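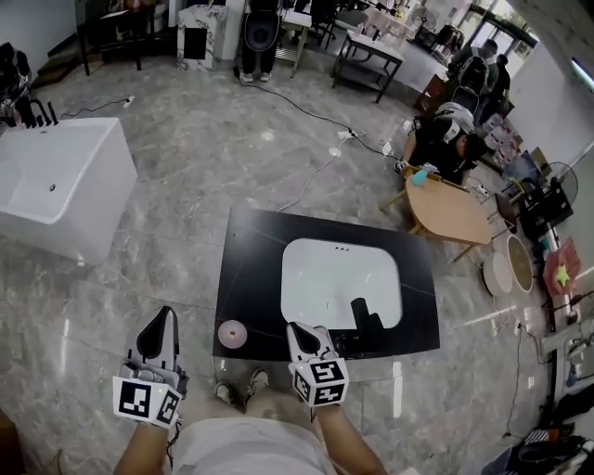

Countertop with sink basin, two grippers.

Datasets > Community > Ongart School Fundraising

Records of stalls and raffles held in aid of Ongart School. Version 2 has 518 rows, one per stall. Amounts are in pounds. Blank takings mean no return was filed and should not be read as zero. Stall fees (30p or 40p per item) are kept in a separate column. 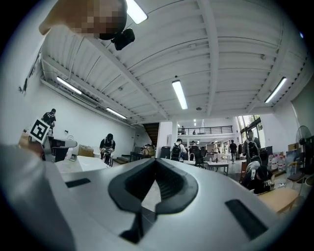

Saimi Lehtinen asks that raffle takings be left out of any stall totals, as the May rows list them twice.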